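Old Route Sign and Drive Guide Group
Notes from the March meeting

Started 7:10, a little late. 16 present plus one on the phone who dropped off twice. Last month's minutes OK'd with one fix: the Larero bridge is on the old road, not the bypass.

Money
Balance 2,651 dollars after the print bill. Postage still to come out. No other bills in hand. Dues reminder to go out with the next newsletter.

Signs
Three of the old route markers back from the paint shop, look good. Still need posts. County says it can set them on the Druna stretch once we send the permit number, which we have had since the fall but did not send. Sending it this week. Marker at the Ho turnoff is leaning again. Truck traffic probably. Agreed to move it back from the shoulder a few feet, if the landowner is fine with it.

Long talk on wether to mark the section now under the four-lane. One side says drivers will only get confused, you can't follow it anyway. Other side says people ask about it all the time. Left open.

Drive guide
843 copies of the old guide left in the storage unit. They have the wrong turn at Sikora (says left at the feed store, should be right, and the feed store is gone). Voted to put in a correction slip and not reprint. Slip should fit on a half sheet. Someone asked for a bigger map. Not this time, costs too much to fold.
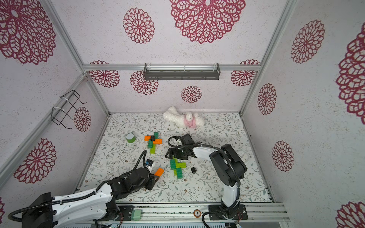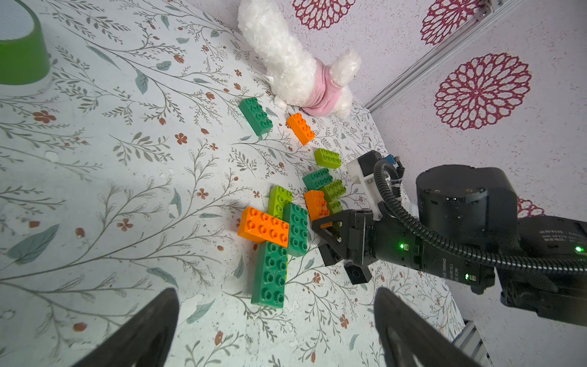
Is the old road still open all the way from Sikora to Larero?
Most of it. The part past the Druna grade is closed to cars at the creek, so you get on the four-lane there for one exit and come back down on the other side.

That wording goes on the slip too, more or less as is.

Spring drive
Set for a Saturday, leave Sikora at 9:00. Gas stop in Druna, lunch at Larero. Roughly 3 hours of driving if we stay off the four-lane where we can. No gas between Druna and Larero, put that in bold on the sheet. Restrooms at the Ho rest area are closed for the season, need to check if they open before we go. Older cars up front so they set the pace on the grade. Last year the line got split at the light in Larero and half went the wrong way, so this time everybody gets a printed turn list. No radios unless people bring there own.

Motor court
The old motor court outside Ho is up for sale. Office sign still standing. Idea was to ask the seller if we can have the sign or at least get pictures of it before anything comes down. Letter to be written. Not asking for the cabins, we have no place to put a cabin.

Old maps
Box of gas station maps offered to us, mostly from the fifties and sixties. Accepted. Needs sorting, some have tape on the folds. Do not pull the tape. The library will scan the ones that show the road before the bypass, if we bring them flat.

Still to do
Permit number to county
Correction slip, draft next meeting
Call about Ho restrooms
Letter on motor court sign
Prices on posts

Closed 8:45. Next meeting same room, same time.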